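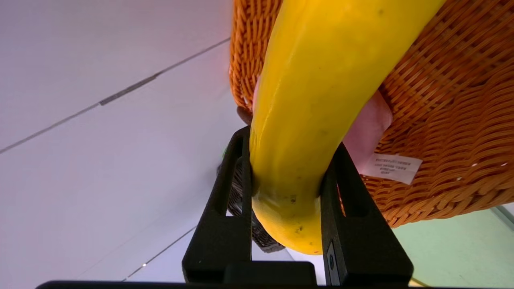

Ticket 737 — Letmont arm, gripper faults out mid-close on long produce
Opened by: Valentina Vergara
Status: open, waiting on parts
The left finger servo drops off the bus partway through a close and the controller reports an overload. Small round items are fine. The fault shows up on anything long and heavy, and the yellow squash is the worst of the lot. With both fingers on the lower section, close to the rounded tip, most of the length sits beyond the grip and the load on the fingers is well off centre.

Setup: Brosari controller, stock firmware, 15 V bench supply, slotted black fingers. Wrist camera on its own USB port.

Tried so far:
Swapped left and right servo leads. Fault stayed with the left finger, so the controller channel is cleared.
Lowered close current limit by 20 per cent. No overload, but the squash rotates in the grip on lift.
Checked the finger screws. One on the left was 2 turns loose. Tightened, no change.
Reseated the bus connector at the base block. Ran clean on Sunday until mid-afternoon, then faulted again.

Suspect the left servo gearbox — there is a faint click near the end of travel with the power off. Replacement ordered from Entili.

Next: fit the new servo, re-zero both fingers, repeat the squash grasp at the original current limit. If it still trips, move the grasp point toward mid-length and log the current on both sides. Please leave the finger spacing as it is until then.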